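How to get through your jab appointment when you hate needles

I have been a needle wimp since I was five. Mum still tells the story of me hiding under the desk at the Starkdale clinic, and I'm told it took two nurses and a jelly snake to get me out. So when my flu shot reminder popped up in February I did what I always do, which was close the message and pretend I hadn't seen it.

This year I went through with it though, and I've had a travel booster as well, so I thought I'd write down what worked for me. I'm not a nurse! If you've had a bad reaction to a vaccine before, or you've got a health condition, have a proper chat with your doctor or pharmacist first.

Booking it

Pick the earliest time you can stand. I used to book for late afternoon so I could put it off, and all that did was give me a whole day of feeling sick about it. My last one was at 9 am and I was home with a coffee before I'd properly woken up.

When you book, tell them you're nervous. There's often a notes box on the online form, and if there isn't, just ring. I wrote "bit of a fainter, sorry" and the pharmacist, Viorica Stoyanova, had already set up the recliner in the back room when I got there. She's done hundreds of people like me and didn't bat an eyelid.

The night before

Sort out your clothes. You want a loose short sleeve or a singlet under a cardigan - please learn from the time I wore a skinny-sleeved jumper and had to sit there half undressed behind a curtain. Drink plenty of water too, and plan on eating a real breakfast. I skipped mine once out of nerves and went grey as a dishcloth.

Put your Medicare card and your reminder letter in your bag now, while you're thinking of it. My friend Ylva reckons she has driven home for hers more often than she's had the actual needle. 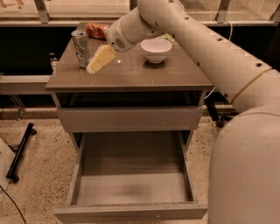

I also set up my bedside before I go to sleep, so it's all waiting if I want to come home and flop. Water bottle, phone charger, a book, a face washer for a cold compress if my arm gets sore. If you've got a nightstand with drawers, clear out the bottom one and put the lot in there, and then the top only has to hold your drink, whether that's a glass of water or a can of something. You won't want to be reaching up to a high shelf with a tender arm, trust me.

In the chair

Tell them again that you're nervous, even if you wrote it on the form. Ask to lie down if you've ever fainted. Use the arm you don't sleep on, and let it hang like a wet noodle, as a tense muscle hurts more.

Then find something to do with your head. I count backwards from 244, and I have never made it below 241 before they're sticking the bandaid on. My brother-in-law Bernd wiggles his toes inside his shoes (he swears by it, and he's a big bloke who went down like a tree at his last blood test). Don't look at the tray. Don't look at the tray!

Afterwards

Stay for the full wait they give you, and stay sitting down. If you feel woozy or itchy or just a bit off, sing out straight away. They'd much rather know.

Keep the arm moving for the rest of the day. I hang out a load of washing or go for a slow lap of the block with the dog. A cool, damp face washer on the sore spot is lovely. If you're still crook after a couple of days, or something seems wrong before that, ring your doctor.

Oh, and book next year's reminder in your phone while you're sitting in the waiting chair. Mine's already in there for 9 am.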